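Subject: Re: [dorngate-build] Borunow gripper, where we are and a request for money
From: Thulani Chauke
Date: May 26, 2023

Arvid, thanks for writing this up at last. I've read it twice and I'm still not with you on most of it. Replies below yours, in sections so people can skip.

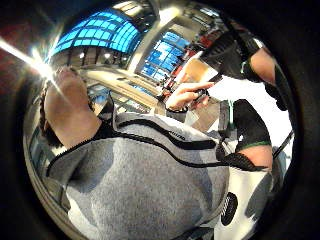
1. THE LENS

Arvid Midtbø wrote:
> The wide lens is the best thing we've done on Borunow so far. It takes
> in the whole room, so the software always has plenty to work out its
> position from. I would not go back to the narrow one. The light under
> the skylight is good enough that we don't need lamps.

I agree it takes in the whole room. Whether that's any use to us is a separate question. Look at the top left. There's one bright light up there and it has thrown streaks right across that side, and the head next to it is mostly gone. If that had been the cup we were meant to be picking up, we'd have no cup. The skylight has come out a strong blue and so has the window to the right of it, while the white surface on the right has nothing left in it at all. I don't call that good enough light. I call it three different kinds of light and a cheap sensor trying to average them.

I also don't believe the bit about position, at least not yet. The tracking needs edges that stay put. The skylight bars would do nicely, I grant you, but half of that view is grey jumper, and jumpers walk about. Have you tried it with people standing close, or only when you had the floor to yourself? If it has been tried, send me the log and I'll shut up about it.

What I'd like before we spend anything on the lens side is a strip of card over the top of it as a hood, and the exposure fixed by hand. I had both on the old rig and they cost me an evening. The old rig had plenty wrong with it but the picture didn't jump about every time you tipped it towards a bulb.

2. THE SLEEVES

> The sleeves are comfortable now that the green band has gone on at the
> cuff. You put them on, pick up the gripper and start. A new person can
> be recording within a couple of minutes.

Comfortable for you. You have long arms. On me the left one works its way down over the wrist and I spend the whole time hitching it up, and every hitch is in the recording. The mesh is fine and I've no complaint about the heat. It's the fit.

As for a new person recording within a couple of minutes, I've watched new people do it. They're recording, yes. What they record is them finding out which way up the gripper goes. We then keep all of it, and it goes into the pile with everything else. Please could we agree that a newcomer's first go is thrown away, without anyone having to feel bad about it.

While I'm on the subject, the green band is meant to be the marker for where the wrist is. It was sewn on by eye. Mine is not the same distance from the cuff as yours. If the software is treating them as the same then every reach I've done is out by whatever the difference is, and I'd guess you could see that in the numbers if you looked for it.

3. THE RECORDINGS

> We have 764 clips. I think 700 is the number where the arm starts to
> get the hang of a job like this, so we are past it already.

Where does 700 come from? I've asked before and you said you'd read it. I went looking and found people saying all sorts of numbers, every one of them for a different job with a different arm on a proper bench. Ours is a printed gripper with Gandwood servos in it that buzz when they're holding still.

And 764 clips of what? I went through part of the folder at the weekend. A fair few are somebody walking over to the table. Several are a chat with the gripper still running, pointing at whoever was being talked to. There are some where the jaws never close. I started a list of the ones I'd keep and it's a good deal shorter than I hoped. I haven't finished, so I'm not giving a figure, but I'd like us to stop saying 764 to people outside the list until somebody has been through the lot.

I'm happy to be the somebody. I'd want one other person doing it separately so that it isn't only my bad mood deciding.

4. THE ARM ITSELF

> The arm managed the cup 2 times in a row on the last evening. It is
> slow but it knows what it is doing.

It does not know what it is doing. I was there for that evening. The cup was on the tape mark both times, with the handle facing the same way, and you'd moved the chair out of the road. When I nudged the cup towards the edge of the mat for a third go you switched off to let the motors cool. They may well have needed it! But we can't put two goes in a message asking for money and leave out the tape mark.

My suggestion is dull. Nineteen tries, cup put down by someone who isn't you or me, no tape, and every one written down including the ones where it drives into the table. Why 19? There are 19 squares left on the old chequered mat after the corner got cut off for the drill stand, so one try per square and no arguing about where the cup goes. If it gets a decent share of those I'll say so on this list in plain words.

One practical thing, the second joint is loose again. You can feel it if you hold the forearm and rock it. It's the grub screw, same as before, and thread lock would probably sort it but whoever used the thread lock last didn't put the top back on and it's gone off in the bottle. I've put a new bottle in the drawer under the lathe. Please put the top back on it.

5. THE MONEY

> I would like the list to agree to the Tambunan motors for the shoulder
> and elbow. They are a lot smoother. With these we could show Borunow
> at the open evening in June.

No from me, for now. I've nothing against the Tambunan motors. I've handled one and it was lovely, no buzz, hardly any play. But we don't know that the motors are what's holding us back. My money is on the clips, then the sleeves, then the loose joint, and fixing all of those comes to less than the postage on one motor. If we buy the motors first and it gets better we won't know what did it, and if it doesn't get better we'll have spent the kitty and there'll be nothing left for bandsaw blades, which people who have never heard of Borunow are also waiting for.

I do also wonder who it's for. I joined in with this because I wanted to learn how the training side works, and I have learned a bit. You joined in, I think, because you want an arm that clears the bench. Those are both fine but they don't want the same shopping list. A person can clear that bench in the time it takes the arm to wake up.

For the open evening, I'd rather we showed the hand-held gripper and let visitors try it. It's the part that works. It's solid, it's easy to print again when somebody drops it, and the jaws are your best bit of design, I've always said so. If the arm has had its go at the mat by then and done all right, put it on the table next to it. If it hasn't, leave it under the sheet.

6. WHAT I'LL DO ANYWAY

Card hood for the lens, I've got the card.
Measure the green bands on both pairs of sleeves and unpick whichever is wrong.
Carry on through the clips. I'm moving the rejects into a folder called "hold", nothing is being deleted, so please don't tidy it.
Second joint, new grub screw.

What I need from you is the log from the last evening, and the version of the training script you ran, as the one in the shared folder won't start on my machine. It complains about a path with your name in it.

Anyone else who has been using the gripper, could you say whether the trigger sticks for you as well? It sticks for me when it's been left closed overnight. Arvid says it doesn't, but Arvid has a grip like a vice and I don't think he'd notice.

Thulani

_______________________________________________
dorngate-build mailing list
Replies go to the whole list. To change how you get messages, use the members' page.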